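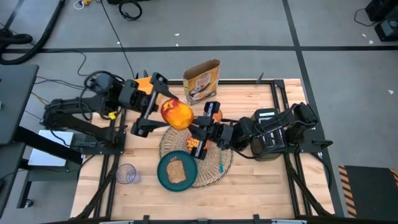
第2章 朝の食卓をととのえる

朝の食卓というと、みなさんはどんな様子を思い浮かべるでしょうか。湯気の立つごはんとみそ汁の家もあれば、パンを一枚かじって飛び出していく家もあるでしょうし、箱入りのシリアルをざらざらと器にあけて、それでおしまいという朝も、きっとめずらしくないと思います。どれが正しいという話ではありません(筆者自身、若いころはずいぶん長いこと、立ったまま朝食をすませていました)。ただ、この章ではひとまず腰をおろして、食べるものと、それをのせる場所のことを、ゆっくり考えてみたいのです。

木のテーブルに、編んだ丸い敷物を一枚。その上に赤みがかったオレンジ色の小さな器を置き、黄色くて丸い粒を盛る。奥には口の開いた黄色いシリアルの箱があり、手前には赤みのさした大きな果物がある。たったこれだけのものでも、食卓には色と順序が生まれます。敷物は飾りと思われがちですが、「ここが一人分の場所ですよ」と教えてくれる、なかなか働き者の道具なのです。

オルトホルムの町で料理教室を開いていたオルテンシア・ベルムデスさんは、最初の授業では包丁を握らせず、生徒にまず敷物を選ばせたそうです。竹、籐、麻、木綿。気に入った一枚を広げ、何をどこに置くかを決めるだけで2時間。せっかちな生徒だったフロール・サンチェスさんは、はじめのうちこそ早く何か切らせてほしいと思っていたものの、二月の寒い朝、自宅で同じように敷物を広げてみたら、いつもの朝食がずいぶん落ち着いて食べられた、と教室の文集に書いています。

果物についても少しだけ触れておきましょう。大きな実は丸ごと置くと食卓がぱっと明るくなりますが、食べるには皮をむいたり、種をよけたりする手間がかかります。重さが300グラムもある実なら、一人で食べきるか家族で分けるかによって、用意する皿も変わってきますね。切り方と分け方は第3節でくわしく扱います。

この章で学ぶこと
・敷物と器の大きさの合わせ方
・箱入り食品の保存と、開けた口の閉じ方
・果物の切り分けと盛りつけ
・20分でできる朝食の段取り

考えてみよう
今朝の食卓には、何がどのように並んでいましたか。覚えている範囲でノートに描き、隣の人と見せ合ってみましょう。絵の上手下手は、どうぞ気にしないでください。

1 敷物と器

まずは敷物から始めます。家にあるものを一枚、机の上に広げてください。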